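Gift and Hobby Fair for Families, Mundik Hall, November

We went to the children's gift and hobby fair at Mundik Hall in November with a list of four names on it, ages five to thirteen, and a plan to buy things that would still be in use by Easter. Doors opened at 10am. There was a queue down to the car park, but it moved quickly and we were inside by quarter past.

The hall is split down the middle. Makers and small shops are on the left, and clubs and classes looking for new members are on the right. Brurik had the largest stand, with beginner sewing boxes and a long table where children could stitch a felt badge and take it home. The five-year-old needed help with the needle but finished hers. The boxes come in two sizes and the smaller one is enough for a first try.

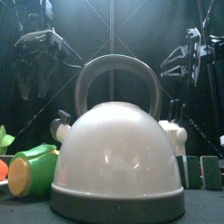 Is it worth buying a musical instrument at a fair like this?

For a first instrument, a hire scheme is usually the better choice. The music stand at Mundik Hall offered recorders and ukuleles for sale, and small violins by the term, with a swap when the child outgrows the size. We put our name down for a violin and bought a ukulele.

Justau had jigsaws, from large floor puzzles up to sets of 1000 and 2000 pieces. The 1000-piece map was the one most people were carrying out. They also had the same map in 800 larger pieces, and we bought that for the nine-year-old. It cost £20, paid by card. Several of the smaller stalls took cash only, and the nearest machine is at the petrol station.

We had lunch upstairs at noon. Soup, rolls and a tray bake, all fairly priced, though there were not enough high chairs. After that the clubs side was quieter and easier to talk to. Chess, gymnastics, pottery and a junior choir were all taking names for January. The Amundsen outdoor club had a knot board and a tent to crawl through, and they sell a taster morning as a gift voucher. Our thirteen-year-old chose that over anything on the stalls. 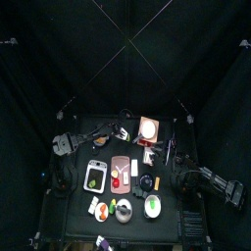 Reader comment from Tidepool: We bought the Amundsen voucher last year and it was a good present, but book the date early. The spring mornings filled up before we got round to it and we ended up going in June. Take spare socks.

Parking was free until 3pm. The balcony is reached by stairs only, so with a pushchair you will want to eat before you come or bring a packed lunch. We left at half past two with three presents sorted and the violin form in a coat pocket.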